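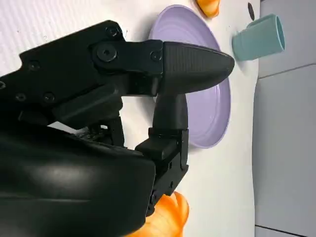
Black plates held with dark bolts, and a white tabletop behind.

How does a football tournament work?

Perhaps you play football in the school yard, or perhaps you only watch it when your family has the television on. Then a big tournament begins, and suddenly all the grown-ups speak about "the group", "goal difference" and "we need a draw". What do they mean? In this text we will go through it slowly, from the first match to the final.

To make it easier we will use four teams which play in the Bostora Cup. They are called Follar, Bostora, Buthelezi and Poltatow. Follar wears green, Bostora wears red, Buthelezi wears yellow and Poltatow wears white with a blue stripe.

What is a tournament?

A tournament is a competition with many teams and one winner. It is different from a league. In a league the teams play for many months, often from August until May, and usually every team meets every other team two times. A tournament is much shorter. It can be finished in a few weeks, and one bad day can send you home.

Each team has 11 players on the field at the same time, and one of them is the goalkeeper. More players sit on the bench and wait for their turn. The coach decides who starts and who waits. It is not always nice to wait, but a substitute who comes in near the end has fresh legs, and the others are already tired.

What is a group?

When there are many teams in a tournament, they cannot all play against each other. It would take too long! So the teams are divided into small groups. Every group has a letter: Group A, Group B, Group C and so on. Our four teams are together in Group B.

Inside the group, each team plays one match against each of the others. So Follar plays against Bostora, against Buthelezi and against Poltatow. That makes three matches for Follar, and it is the same for the others. All together there are six matches in the group. You can try it yourself with a pencil: write the four names in a square and draw a line between every two names. Do not forget the two lines which cross in the middle.

Who goes in which group?

This is decided in the draw. The names of the teams are put inside little balls, the balls are put in a bowl and somebody takes them out one by one. Often there are several bowls. The strongest teams are in the first bowl, and from this bowl only one team goes into each group. In this way the very best teams do not meet already in the first week.

Be careful with the word "draw", because it has two meanings in football. It is the choosing of the groups, but it is also a match where both teams have the same number of goals, for example 1–1.

How do you get points?

After every match the teams get points:

A win gives three points.
A draw gives one point to each team.
A defeat gives no points.

A long time ago a win gave only two points. Then many teams were happy with a draw and did not try so much to score. With three points for a win it is more interesting to attack.

Now we look at how it went in Group B. These were the results:

Follar 2, Bostora 1
Buthelezi 0, Poltatow 0
Follar 1, Buthelezi 1
Bostora 3, Poltatow 0
Follar 1, Poltatow 0
Bostora 0, Buthelezi 1

Can you count the points? Take a paper and try before you read more.

Follar won two matches and played one draw, so it has seven points. Buthelezi won one match and played two draws, so it has five points. Bostora won one match and lost two, and it has three points. Poltatow played one draw and lost the other two, so it has only one point.

The two best teams in the group continue. In this group they are Follar and Buthelezi. Bostora and Poltatow must travel home.

What is goal difference?

Sometimes two teams have the same number of points. Who is then the better one? In many tournaments one looks at the goal difference. You take the goals which the team scored, and you take away the goals which the other teams scored against it.

Bostora scored four goals and let in three. Four minus three is one, so its goal difference is plus one. Poltatow scored no goals and let in four. Its goal difference is minus four. As you see, Bostora had the same goal difference as Buthelezi, who scored two and let in one. But Buthelezi had more points, and the points always come first.

Some tournaments use another rule. They look first at the match between the two teams which are equal. Before a tournament starts, every team receives the rules, so it knows which way will be used.

What happens after the groups?

Now begins the knockout part. "Knockout" means that the team which loses is out. First there can be quarter-finals with eight teams, then semi-finals with four teams, and at last the final with two.

In this part a match must have a winner. A normal match for grown-ups takes 90 minutes, two halves of 45. If the score is equal after that, the teams play extra time, two parts of 15 minutes each. If it is still equal, there is a penalty shoot-out.

In the Bostora Cup, Follar played its semi-final against a team from another group. The evening was warm and for a long time there was no goal. Then, in minute 80, the captain of Follar jumped higher than all the others after a corner kick and headed the ball in. She has number 17 on her shirt, and the next day many children in Follar wanted to have the same number.

How does a penalty shoot-out work?

Each team chooses five players. They shoot one after the other, first one team and then the other, from the white spot in front of the goal. Only the goalkeeper may try to stop the ball. The team with more goals after five shots wins. If they are equal, they continue with one shot each, until one team scores and the other does not.

Many players say that the walk from the middle of the field to the spot is the hardest part. It is only a short walk, but everybody looks at you.

Make your own tournament

You can make a small tournament with your friends. Four teams are enough, and three players in each team is fine. Let every match take 7 minutes. Write all the results in a table with these columns: team, matches, wins, draws, defeats, goals, points. The two best teams play the final.

Decide before you start what you will do if two teams have equal points. It is much easier to agree on this while nobody has lost yet.

Words to remember

Group: a few teams which all play against each other.
Substitute: a player who comes in for another player.
Knockout: if you lose, you are out.
Extra time: more minutes to find a winner.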